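Strap keeps slipping when we hang a bag on a coat rack with hand-held grippers

Yeshi Mekonnen
Student project, team of 2. The task is a leather strap over a rack hook. It slips on 13 of 40 tries. Grip closer to the bag?

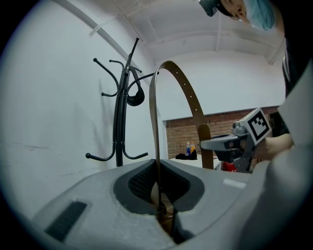
Erasto Mwakalinga
Yes. One gripper on each side of the strap, low down, markers facing out. Lift straight, then lower.

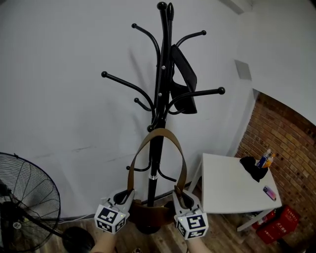
Keep both sides level until the hook takes the load. Log left and right width separately.

Sisto
try a stiffer strap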